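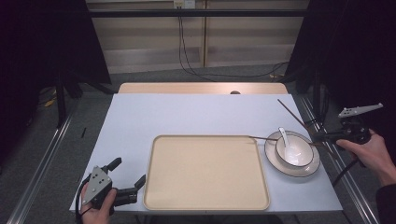 Most manipulation stacks I get asked to review have the same planner problem, and it is a data type problem. The task planner emits a list of steps. Each step has a verb, an object, and a target pose. The executor runs a step, a success check returns true or false, and the planner moves on or retries. This works for blocks. It works badly for table setting, and I think the boolean is to blame.

Take a place setting: tray, plate, bowl, spoon, chopsticks. In a step list, "put bowl on plate" succeeds when the bowl pose is within tolerance of the plate pose. The check runs once and is thrown away. Four steps later the arm puts chopsticks down, brushes the spoon handle, and the bowl shifts. The planner has no record that the bowl was supposed to stay put. It reports a finished task.

The usual fix is a final check over the whole table. We did this in Bora, our first planner at Nestatdale, and it caught the failures at the point where they were most expensive to repair. By then the tray was full and half the grasps needed to undo the mistake were blocked. Of 27 long runs we logged with the final check turned on, 12 ended in a repair plan, and the repair plans were ugly.

My position is that a planner should hold relations as standing constraints and check them continuously, at whatever rate perception can support. "Bowl on plate" becomes true at some time and is expected to remain true until a later step releases it. Any frame that contradicts it raises an event. The executor can then stop while the arm is still near the thing it disturbed.

There are fair objections. Kurniawati Wijaya, who wrote most of our perception code, made the strongest one: continuous checks are only as good as the tracker, and trackers do poorly on thin objects. A chopstick seen nearly end-on is a few pixels wide. Held in gripper jaws, it may be mostly hidden. If every dropout raises an event, the arm spends its day stopping. She is right about the tracker. I disagree about what follows from it.

A dropout and a contradiction are different outputs and should have different types. The relation monitor in Eltura returns one of three values: holds, violated, unknown. Unknown does not stop the arm. It starts a timer, and if the timer expires the planner schedules a look. We set the timer to 20 control ticks for rigid dishes and left it longer for utensils. Tuning it took an afternoon. Most of the work was in finding every call site that quietly cast unknown to false, and there were 18 of them.

The second objection is cost. Pairwise relations grow with the square of the object count. In practice the planner only needs the relations it has asserted, and a place setting asserts a handful. Sutanto, our older scheduler, spent more time serializing logs than Eltura spends on monitoring.

A third objection is that a learned policy makes all of this unnecessary. Perhaps it does for short skills. I would still want the monitor outside the policy, reading the same cameras, because a policy that misses a moved bowl will not report that it missed it.

If you maintain a step-list planner and don't want to rewrite it, change the return type of the success check first. Leave the rest alone for a month and read the logs. Count the unknowns per step, and sort by object.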